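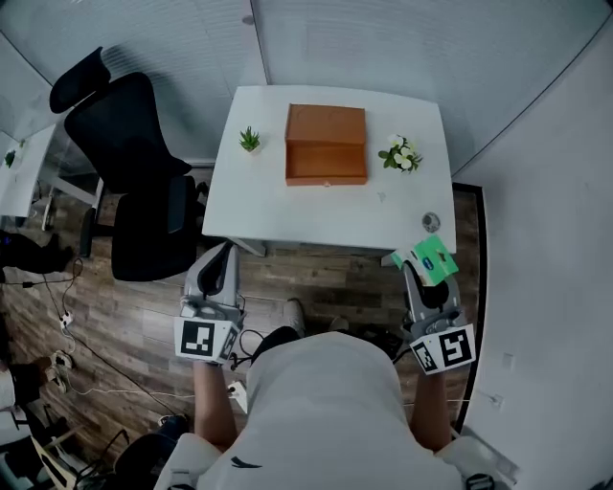 Jun 13, 2020

**Equipment planning, handheld gripper stations: position before the second order**

This entry records where the purchasing plan stands, so that the figures are in one place before the request goes forward. It replaces the two loose sheets at the back of the previous notebook. Prices are as quoted to us, before tax and carriage, and are in euros.

**Present holding**

The station at the white desk is in regular use with one pair of handheld grippers. A marker cube is fitted to each gripper, left and right. Current tasks are of the desk-top kind: picking up a small carton, placing it in or beside the hinged box, closing the lid. The two plants stay on the desk at either side of the box and are to be treated as part of the standard layout.

We hold no spare gripper. A fault on either hand stops the station until a repair is made, and this happened twice during the spring. On the second occasion the work was idle for 17 days while a jaw linkage was sent away and returned.

**What is requested**

1. One further pair of grippers, complete, to the same pattern as the present pair.
2. A set of replacement jaw linings. The black inner surfaces wear at the tip first and the supplier does not sell them singly.
3. Spare marker cubes, printed and checked by us.
4. Cable covers and a raised power strip for the wall side of the room.
5. One second desk lamp, only if money remains.

**Quotations received**

Groltier has quoted 1000 per pair, assembled and tested, with delivery in November. Trusov has quoted 900 per pair for the same pattern, unassembled, and would deliver sooner. The difference is smaller than it looks. Assembly took us the better part of two working days last time, and the alignment of the cube mounts had to be done again afterwards. The Trusov quotation also leaves out the cable, which is a separate line at 90 for two.

Set out plainly:

| Item | Groltier | Trusov |
|---|---|---|
| Gripper pair | 1000 | 900 |
| Cables for the pair | included | 90 |
| Assembly | included | our own time |
| Warranty on linkage | yes | parts only |

On these figures I recommend Groltier, subject to one reservation. A November delivery leaves the station without cover for the whole of the summer. A request has been made for an earlier part-delivery of one gripper, right hand preferred, and no reply has been received.

Mihăilă was asked to quote and declined, stating that they no longer supply handheld units in small numbers.

**Fixed arm: deferred**

The Clellidska plan allows for a table-mounted arm in its second stage. I do not propose to bring this forward. The desk is suitable for a seated or standing person working over it, but its legs have not been assessed for a clamped load, and an arm would require either a heavier bench or a floor plate. Neither has been priced. There is also the matter of the door side of the room, where the clear width would have to be measured with the chair in place.

It would be unwise to buy the arm before the bench. The reverse order can be defended, as a heavier bench would be of use to the handheld work in any event.

**Power and cables**

This is a small item in money and should not be left to the end. The gripper cable runs down to the floor, and there is an adapter lying on the boards beneath the left-hand side of the desk. The strip further along, with the tangled black leads, is the one to be raised. Fixing the strip to the wall and running the leads in a cover would cost little and could be done without waiting for the main order. It is to be entered under room costs and not under equipment. Footwear and bags should be kept out of the cable run in the meantime.

If a second pair is to be used at the next desk along at the same time as the first, the strip will have to be replaced with a longer one. The wall outlet on the right-hand side has not been tested under load and should not be counted in the plan yet.

**Consumables**

Cartons used for grasping become soft at the corners and should be changed before they begin to bow under the jaws. They may be taken from ordinary household stock and need no order number. Each new carton is to be weighed and the weight written inside the front cover of this book. The hinged box is sound; its clasp is to be checked monthly, and a second box of the same size bought if one can be found.

**Outstanding**

- Reply from Groltier on part-delivery.
- Written confirmation from Trusov that the cube mounts are drilled to the current pattern.
- Price for a heavier bench, two sources.
- Clear width at the door side, chair in and chair out.
- Decision on whether assembly time is to be charged to the project or carried by the workshop. The comparison above assumes it is carried, and the recommendation would be firmer if it were charged.

The order form is filled in except for the delivery line.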